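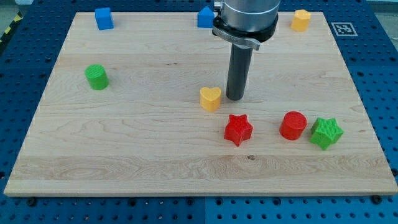

Rakena 6 Compact PA

I've been renting out sound gear for parties and small weddings since April, and the Rakena 6 is the one I end up recommending most (I use it for my own gigs too!). It has 6 inputs, so two mics, a laptop and a keyboard all fit with room to spare, and the battery gets me through a ceremony and the dinner after it.

It's happy with 30 guests in a backyard. For a big hall you'll want the Gomo sub with it - dance music sounds a bit thin otherwise, I won't lie.

Vaughan Tamihana set mine up for speech first, and I've kept his settings saved as preset two. Try that one before you touch the EQ.

Comes with the power cord, a padded bag and one mic cable. Stands are extra. Pickup is from Flekthorpe, or I can deliver - just message me with your date.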